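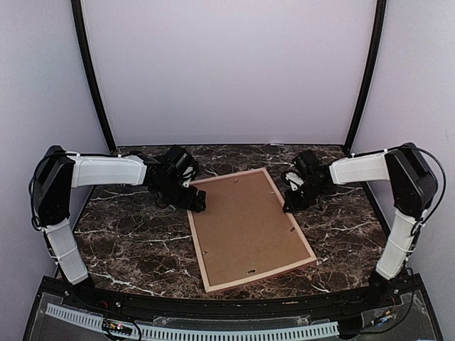

Robot Software Engineer, Bimanual Manipulation (Controls, Perception, Planning, and Whatever Breaks on Wednesday)

Skaster — Furgate office — Full time

About the job

We write the software that lets two robot arms share a table without hitting each other, the table, or the thing they were supposed to be working on. We're looking for one more engineer to help.

The current project is picture frames. Specifically, the backs of picture frames: the cardboard, the little metal tabs, the sawtooth hanger. Opening and closing one of these takes an adult a minute and one mild swear word. Getting two arms to do it has occupied a team of nine for longer than we had planned, and we've grown fond of it. Flat parts that don't want to be picked up, small tabs that need a push in the right direction, one hand holding while the other works. Most of the problems we care about fit on top of an 8x10.

The frames are practice for a wider set of jobs our customers have, nearly all of which involve taking a thing apart a little, doing something to it, and putting it back the way it was. If you've ever dropped the screw, you understand the market.

What the software looks like

There's a stack called Justent. It was named in a hurry and now it's on the invoices, so it stays. Justent runs from the servo loop up to the thing that decides which tab to bend next. It's mostly C++ at the bottom and Python at the top, and there's a stretch in the middle where the two meet that we describe in interviews as "an area of opportunity."

The low-level loop runs at 120 Hz. The motion planner treats both arms as one system with a shared collision model. The perception side finds the part, its edges and its hardware, and hands over poses with uncertainty attached. The task layer is partly learned and partly a state machine, and you will hear strong opinions on which part is carrying the other.

Then there's Jõgi, our logging and replay tool. Jõgi records everything each arm was told, everything it did instead, and every camera stream, on one clock. It can play a run back against a changed planner so you can find out whether your fix would have helped. It's the best thing we've built and it has the worst user interface of anything we own. If you can make a timeline view that doesn't need a tutorial, please mention this early in your application, ideally in the first sentence.

What you would be doing

You'd own a piece of Justent from design through the part where it runs on a table. Which piece depends on you. We have more need than chairs in these areas:

Two-arm planning. Our planner is good at keeping the arms apart. It's less good at bringing them together on purpose, around a thin rigid object, in a space where both grippers would like to stand in the same spot. At the moment it solves some of these disputes by having one arm wait politely. We'd like it to be less polite.

Contact and compliance. Bending a metal tab up takes a bit of force. Bending it up too far takes slightly more, and then you have a loose tab. We estimate contact from motor current and position error, and the estimate is moody near the joint limits.

Perception of boring objects. Plain brown cardboard has very little to say to a feature detector. Neither does a pale wooden border. A glossy tabletop, on the other hand, has plenty to say, all of it irrelevant. You would be working on segmentation, pose refinement, and teaching the system which lines in the picture are worth believing.

Calibration. Each arm believes it knows where the other one is. We have a routine that gets them to agree, and it takes 11 minutes, which is a long time to watch two arms point at things. It should be shorter, it should know when it has drifted, and it should say so in words.

Tooling. Jõgi, see above. Also the test runner, the config system (three formats, we're sorry), and the simulator, in which every cardboard sheet is perfectly flat and nothing has ever been dropped.

A typical week

Mornings tend to be code. Afternoons tend to be at a table with a laptop, finding out about the code. On Wednesday afternoon everyone stops merging and we run the full regression on hardware: 39 scripted tasks, both arms, start to finish. Afterward we look at the failures together in Jõgi with snacks. The failures are frequently educational and sometimes very funny. Laughing at your own is encouraged. Laughing at somebody else's is allowed once they've started.

We review each other's code in writing, keep meetings short, and write down decisions in a place that can be searched. There's an on-call rotation for customer sites, but only during business hours. A picture frame has yet to need anyone at two in the morning.

You should have

A few years of writing software that makes hardware move. Arms are ideal, but we've had good luck with people from drones, printers, and farm equipment.

Solid C++ or solid Python, and a willingness to be seen in the company of the other one.

A working grasp of kinematics, coordinate frames, and at least one of these: optimization-based planning, force or impedance control, 3D vision, learning from demonstration. All four would be suspicious.

The habit of looking at the data before proposing the cause. We have all blamed the camera. It was a sign error.

Enough comfort with wiring and small servos to tell a software problem from a connector that has worked its way out. You don't need to be able to design a board. You do need to be willing to wiggle a plug before opening a debugger.

Nice to have

Experience with time synchronization across several devices, and the patience that comes from it.

Experience with imitation learning on two-arm tasks, including the dull parts: cleaning up demonstrations, throwing out bad ones, and working out why the policy learned the hesitation along with the motion.

Real-time Linux. Someone here knows it well and would like company.

Front-end skills (Jõgi is listening).

You don't need

A PhD. Some of us have one, some of us don't, and the tabs bend the same.

A history of having picked the right framework. We moved planners twice.

A portfolio of videos set to music.

What we can offer

A salary that's written in the first email we send you, before any calls, so that neither side spends three weeks being mysterious. Health coverage, retirement matching, and paid time off that people are seen taking. Hardware time you don't have to beg for: tables are booked in two-hour slots and the calendar is mostly respected.

The job is in Furgate, in person at least three days a week. We tried doing more of it remotely. Replay gets you a long way, but at some point you have to walk over and see that the frame is slightly warped. We help with moving costs. Furgate has a river, reasonable rents, and one excellent bakery that closes far too early for software people.

We can sponsor visas. It takes a while, so tell us up front and we'll start sooner.

How hiring works

Send a resume and a short note. In the note, tell us about a time a machine did exactly what you told it to and that was the problem. A paragraph or two is plenty. We read these aloud to each other, minus your name, and the good ones get remembered.

If it looks like a fit, there's a half-hour call, mostly for your questions. After that comes a paid exercise: we give you a Jõgi recording of a failed run and ask you to work out what went wrong and what you'd change. It should take an evening. There's more than one defensible answer and we argue about it ourselves.

The last step is a day in Furgate. You'll meet the team, pair with someone on a live bug, and have lunch. No whiteboard puzzles. You may be handed a picture frame and asked to open the back one-handed, but this isn't scored and most of us did poorly.

We answer every application, usually within a couple of weeks. If the answer's no, you'll hear it from a person, with a reason if you ask for one.

Skaster hires on the work. We don't discriminate on any basis protected by law, or on choice of text editor, though there will be remarks. If you need adjustments at any stage of the process, including physical access to the tables, put it in your note and we'll set it up.

Applications go through the form on our careers page. The position is open until we fill it — we'd like you to start by November, and the arms have no preference.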